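Work Table and Surfaces Checklist, with comments
Sesuncombe workshop, ground floor
Sheet 3857
Checked by: Güven Keskin
Comments added by: Oğuzhan Değirmenci
Month: December

Use one sheet per room. Mark each line Yes, No or N/A and write a comment wherever the answer is No. A Yes with a comment is fine too. Leave the sheet in the tray by the door when finished.

SECTION A. FLOOR AND ACCESS

A1. Walkway between tables clear. Yes.

A2. Floor free of trip hazards. No.
Comment: The mat by the sink has curled at one corner. Taped down for now. Replacement to be ordered in the same width, as the longer one we tried last winter caught under the door.

A3. Fire door opens fully and closes by itself. Yes.
Comment: Closes slowly in the last few inches but does latch. Check again next month.

A4. Fire extinguisher in place, pin and tag present. Yes.

A5. Exit sign lit. Yes.

A6. Bins emptied. No.
Comment: Paper bin full. Emptied during the check.

SECTION B. TABLES, FRAMES AND LEGS

B1. All tables stand level. No.
Comment: Table 2 rocks when leaned on at the window end. The foot had worked down its thread. Wound back out and the lock nut tightened. Still a slight movement on the far leg, where the floor dips. A thin rubber pad will cure it.

B2. Leg bolts tight. Yes.
Comment: Two on Table 4 took a quarter turn each. All others firm.

B3. Underside free of tape, gum, staples and splinters. Yes.

B4. Edges sound, with no lifting or sharp corners. No.
Comment: Table 1, short side nearest the stairs, edging lifting at the corner. It snags sleeves. Glued and clamped overnight, and to be looked at again before anyone uses that end.

B5. Load label present on each table. No.
Comment: Missing from Table 5. Spare labels are in the Pusura folder, second shelf.

SECTION C. TABLE TOPS

How to do this part: clear the top, or as much of it as you can. Look at it straight down first, then crouch and look across it towards the window. Run a flat hand over anything you find. Marks you can see and can't feel are recorded and left. Marks that catch a fingernail are recorded and reported on the same day.
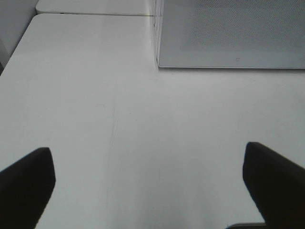 White tops are the hardest ones to check. Pale marks get lost in them, and under the ceiling lights you can look straight at a fault and pass over it. The one to note on this table is the thin, wandering line across the middle, which starts a little left of centre and runs down towards the near side, fading as it goes. I have put it down as "seam or scratch" until it can be looked at with a lamp held low. The tiny curved mark slightly to the left of it and higher up gets its own entry, as a smudge or a hairline scratch. Please don't write the two up as one fault — if one cleans off and the other stays, we need to be able to tell which.

C1. Top clean. Yes.
Comment: Wiped with warm water and a drop of washing-up liquid, then dried. No scouring pads on the white tops please, not even the soft-sided ones.

C2. Top free of cracks, open seams and chips. Query.
Comment: See the note above. To be tested with a fingernail along its full length, both directions, and the result written on next month's sheet whichever way it comes out. If it catches anywhere, take the table out of use for wet work. Water getting under a top will swell it and then the whole top has to go.

C3. Top free of burns and stains. No.
Comment: Table 3 has an old ring near the back, brown, smooth to the touch. On every sheet for two years. No change.

C4. Items left out on the table stable and lying flat. Yes.
Comment: Flat panels may stay on a table between sessions if they lie fully on the surface with nothing hanging over the side. Lift them when you clean. Grit collects under the border and then gets dragged about.

C5. Finish even, no shiny patches. Yes.
Comment: A matt top goes shiny where it has been rubbed too hard, and it can't be put back. The spray polish left under the sink has been thrown out.

SECTION D. LIGHTING AND POWER

D1. All ceiling lights working. No.
Comment: Tube nearest the stairs flickers for a minute after switching on and then settles. New tube in stock, to be fitted Monday.

D2. Light even across the tables, no glare. Yes.
Comment: Blind halfway down in the afternoon. Fully up is better for the check itself.

D3. Sockets and plugs undamaged. Yes.

D4. Cables kept off the floor. Yes.
Comment: The clips under Tables 2 and 3 have made a difference. Please keep using them.

D5. Extension leads within test date. No.
Comment: One lead has no sticker at all. Put in the quarantine box with a note on it. Don't take it out again because the others are busy.

SECTION E. CLEANING CUPBOARD

E1. Cupboard locked when not in use. Yes.

E2. All bottles labelled. No.
Comment: One spray bottle with the label washed off. Contents unknown, so it has been set aside for disposal. Refill bottles get a new label every time, in permanent pen.

E3. Cloths sorted, one colour for tables and another for the sink. Yes.
Comment: Down to 10 table cloths. Reorder from Wukum when convenient.

E4. Gloves available in two sizes. Yes.

ACTIONS

Mat by sink: replace. Güven.
Table 1 edging: check the glue has held before use. Güven.
Table 2: fit rubber pad. Oğuzhan.
White top, line and small mark: low lamp and fingernail test, two separate results. Oğuzhan.
Table 5: load label. Güven.
Tube by stairs: fit Monday. Oğuzhan.
Untested lead: send off with the next Polat batch. Güven.

NOTES FOR WHOEVER DOES THE NEXT SHEET

Allow an hour. It can be done in less, but Section C then gets rushed. Go in before 10 in the morning if you can, when the light from the window is low and shows up the marks.

Copy open items across from this sheet before you start, using the same wording. Last time "edging lifting" became "edge damage" and then "edge, see before", and by the third sheet we had to go and find out which edge.

If a mark has gone, write "gone" and your initials. Don't leave the line blank.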